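Fruit Bowl Season
Posted Jul 13, 2024

Okay so I finally caved and bought a real tablecloth. If you've been reading this blog for a while you know the kitchen table and I have had our differences. It came with the apartment, it wobbles, and for two years I covered it with whatever was clean. Then Danica Georgiev came over for coffee, looked at my striped beach towel and said, very kindly, "Is that a towel?" It was a towel.

So, daisies! Light blue with white daisies all over it, from that little discount place next to Lornine (the one with the buckets out front). I went in for sponges. The cloth is a bit too long for the table and I thought about hemming it for maybe a minute and a half. It hangs down and I like it. My grandmother's did too, and we used to sit under there and eat crackers.

The tablecloth made everything else on the table look awful, of course. I'd had mail on there, a dead pen collection, vitamins, a phone charger that doesn't fit any phone I own. All of it went into a shoebox in the hall closet, where I will deal with it in October or never. What I wanted was one thing in the middle, and that thing turned out to be fruit.

I've never been a fruit bowl person. Fruit in my house went in the crisper drawer and was found later. But I had this plain round cream bowl I'd been using for popcorn, so I filled it up on Thursday night after the store, and you guys, I have been eating so much fruit. I walk by, I grab a mandarin. Jolene Faulkner upstairs says she's done this since her kids were little and the trick is to put the stuff you get bored with on top, but I keep the big apple in the middle because it looks nice there and then everything leans on it.

Kiwis are the problem child. Mine go from rock to mush while I'm at work. I've started buying them one or two at a time, and I give them a squeeze in the morning when the coffee's going. If there's a little give, that's breakfast.

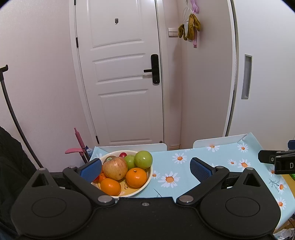
Do you wash the fruit before it goes in the bowl?
I wait and rinse each piece right before I eat it. When I used to wash the whole batch on shopping day I never got it all dry, and the mandarins at the bottom got soft spots.

Next up is the chairs. They're white and I love them, but they slide all over the floor every time someone stands up, so I'm going to try those stick-on felt pads. Jolene has half a pack left over and says I can have them if I bring back her colander. I'll go look for the colander tonight.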